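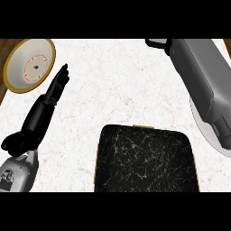 1/ Herkus is bringing back the refill on soup! As of this morning, if you buy a regular bowl at lunch and eat in, you get a second one for nothing. I've been hoping for this ever since they dropped it, and I'm so pleased that it's real china again too, no more paper tubs for people who sit down. I'm a sucker for a proper soup bowl, the round white kind with a gold-yellow rim and a ring of little reddish-brown shapes at the bottom, so you have something to eat your way down to.

News > Food and Drink > Chains > Threads
Stelios Mavromatis
April 29, 2025
3 min read

2/ The details, for anyone who wants to go today. It runs from 11 to close, every store with seating, which is almost 200 of them. Chowder is in. Chili is out (they call it a "stew," fine). You can switch flavors for the refill, and you couldn't do that under the old deal!

3/ The test was in the Prudosberg stores over the winter. Four soups on at a time, and the tomato and barley went so fast that they moved it up to the big kettle. The manager at the train station store told me lunch regulars started staying longer and buying a roll with the second bowl. Rolls are where the money is, apparently.

4/ The price did go up. A regular was $6.25, now it's $6.95. If you only ever eat one bowl you're paying seventy cents more for the same lunch, and I think that's a fair gripe. If you're like me and always eye the kettle on the way out, it's a great deal.
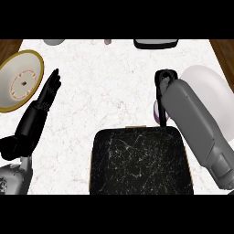 Lunch Counter Desk | Doltbridge

5/ A few of you asked about takeout. No refill, and no plan for one. I asked the company and got a short, friendly no. You can get the lidded quart for $11.50 though, and that feeds two people easily if there's bread in the house.

6/ The bread! Herkus has changed the bread and hasn't said a word about it. The free slice is now a dark rye, cut thick, a bit sour. It's so much better than the white one. I had mine with the split pea and then went back and had it with the mushroom, purely for this thread.

7/ How the refill works: keep your receipt, take your bowl back to the counter, they stamp the receipt and fill it. You don't have to get back in line, there's a spot by the register. At my store there was a bit of a muddle over where to stand, but the staff were lovely about it.

8/ Last time I posted about soup I got 704 replies, most of them about whether chowder should have corn in it. I read them all. I'm still pro-corn. Please be kind to each other down there.

9/ Correction to post 2: the Prudosberg airport store is NOT included, even though it has tables. Thanks to the reader who went and checked with a suitcase in each hand.

10/ Also asked: kids' bowls. Yes, they get the refill too, same size as the first. The chicken and stars is only on in the kids' size, and I did try to order one. They said no.

11/ The summer menu hasn't been announced, but I'm told there will be a cold cucumber soup and that it counts for the refill. The whole offer is set to run through October. If your store is doing something different, send me a picture of the board and I'll add it here.

12/ Going back for the lentil tomorrow. Will report!

Contact the desk | © 2025 Doltbridge | Back to top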